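Imprimir | Enviar por correo electrónico
Tiempo de lectura: 3 min

Lista de comprobación previa a sesión: pinza manual y mesa de trabajo
Proyecto de estudiantes Lencho, grupo de manipulación
Taller Erstead. Revisión de diciembre

Estado: C = conforme; O = conforme con observación; NC = no conforme; NA = no aplica.

1. Pinza manual

1.1 Carcasa sin grietas ni holguras entre piezas. C
1.2 Tornillos de pivote de ambos dedos apretados. O
Comentario: el derecho admitió un cuarto de vuelta. Volver a comprobar tras 20 ciclos de apertura y cierre. Si cede de nuevo, aplicar fijador de rosca de resistencia media, nunca el permanente.
1.3 Almohadillas de goma bien asentadas, sin cortes ni bordes levantados. O
Comentario: las almohadillas son de distinto tono de azul. Se admite. Anotar en la ficha de la pinza para que no se interprete después como cambio de pieza a mitad de serie.
1.4 Recorrido completo de los dedos sin roce. C
1.5 Limpieza de almohadillas con paño sin pelusa. C
Comentario: repetir cada vez que se trabaje con terciopelo. La pelusa reduce el agarre en objetos lisos.

2. Registro y alimentación

2.1 Batería por encima del mínimo indicado en la hoja Kestis. C
2.2 Cable sujeto al antebrazo, sin lazos que puedan engancharse en la mesa. C
2.3 Espacio libre en la unidad de almacenamiento. O
Comentario: quedan 1.213 episodios por copiar de los 2.896 acumulados en el curso. No borrar nada hasta que la copia en Ridine esté verificada.
2.4 Reloj sincronizado con el equipo base. C

3. Mesa y objetos

3.1 Mesa estable, sin balanceo al apoyar la mano. C
3.2 Mantel sin pliegues en la zona de agarre y sujeto por el lado del operador. NC
Comentario: sin pinzas de sujeción. El mantel puede arrastrarse al tirar de las piezas textiles. Colocar dos antes de empezar.
3.3 Objetos rodantes (cítricos, tomates cherry) separados del borde. O
Comentario: hay una naranja pequeña en el extremo izquierdo, junto al bote cilíndrico. Moverla hacia el centro. La fruta que caiga al suelo se retira de la serie.
3.4 Fruta sin golpes ni zonas blandas. C
Comentario: los tomates cherry se sustituyen en cada sesión. No comer la fruta usada.
3.5 Caja de destino abierta, con la tapa fuera del área de trabajo. C
3.6 Piezas de terciopelo negro dentro del alcance de la pinza. C
Comentario: el contraste entre pieza y dedos es bajo. Revisar la exposición en el primer episodio y repetirlo si no se distingue el borde de la tela.
3.7 Teléfonos y libros fuera de la mesa, salvo que figuren en la lista de objetos. NC
Comentario: hay un teléfono y un libro en el lado derecho. Retirar o inscribir.

4. Entorno y persona operadora

4.1 Paso libre alrededor de la mesa. C
4.2 Iluminación constante. O
Comentario: la luz de la ventana varía a partir de las 16:00. Correr la cortina y trabajar con luz artificial.
4.3 Mangas recogidas; sin anillos ni pulseras. C
4.4 Dedos de la mano libre fuera de la zona de cierre. C
4.5 Pausa cada 20 episodios o ante la primera molestia en la muñeca. C
Comentario: en la serie anterior se hicieron 7 tandas sin pausa. No debe repetirse.

5. Resultado

Sesión condicionada. Los puntos 3.2 y 3.7 se corrigen antes del primer episodio. Los puntos con observación no impiden el inicio, pero 1.2 se vuelve a firmar al terminar la primera tanda. Archivar la hoja con la ficha de la pinza.
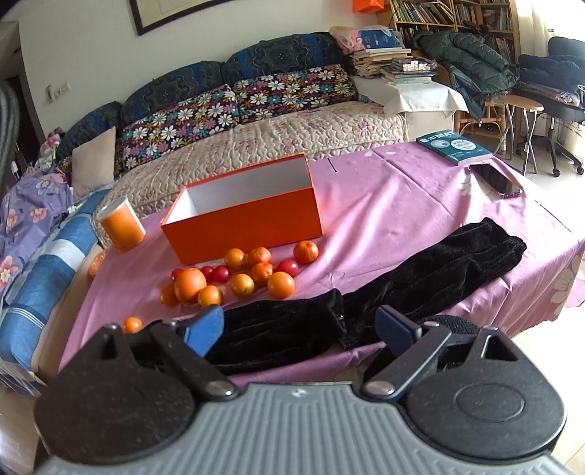
Puesto de trabajo, puntos 1.3, 3.3 y 3.7.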